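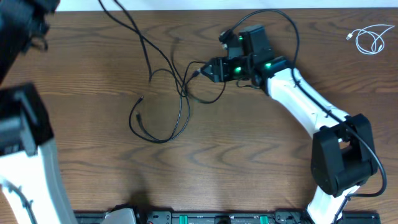
Volier word list — README

Volier holds 200 place names and their common misspellings, one per line, tab separated. Names come from old bus timetables. Last rebuilt in September. 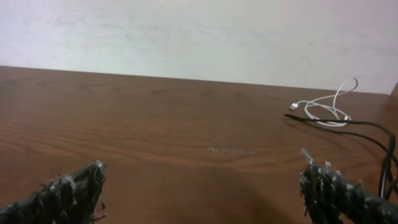 One user wrote in to say that Gatari and Wandari were merged in the first release, and asked for separate rows. They now sit at lines 69 and 70.
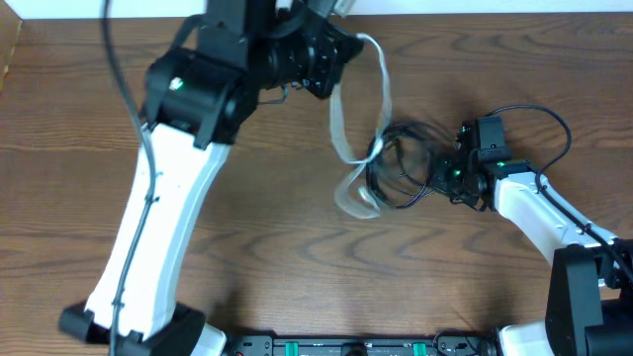 Accents are kept as printed. Mohamedi has two spellings — both are valid. Blank second columns mean no misspelling was found.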